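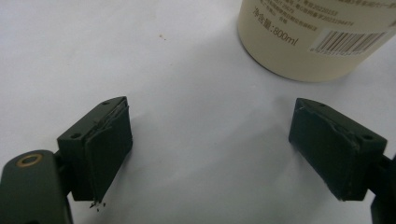

Dark green padded jaws, open over a flat white surface.

In Praise of the Repair Shelf
by Sugeng Yeoh

My mother kept a shelf in the hallway for things that needed fixing, and I have come around, rather late in life, to thinking that every home ought to have one. Hers held a radio, a lamp with a bad switch, one shoe (the other was still perfectly good and stayed in the closet), and whatever toy my brother had most recently stepped on. Some of it sat there for years, and she never seemed to mind!

I bring this up because last October our toaster quit, and I very nearly ordered a new one before the coffee was ready. A replacement would have been at my door in 2 days. I put the old one on a shelf instead, and there it stayed for a good long while, until a neighbor on Wijaya Street came by for a cup of sugar and ended up staying all afternoon with a screwdriver in her hand. The toaster works again, though it leans a little and you have to hold the lever down for a second.

I know plenty of people will say their time is worth more than a toaster, and for some of them I'm sure that's so. A parent with two jobs doesn't need a lecture from me. But I do think the rest of us throw things out awfully fast, and I'd like to see more towns lend out tools the way they lend out books. Ours has a library with 137 cookbooks and no soldering iron. I have asked about it at the front desk, and I plan to ask again.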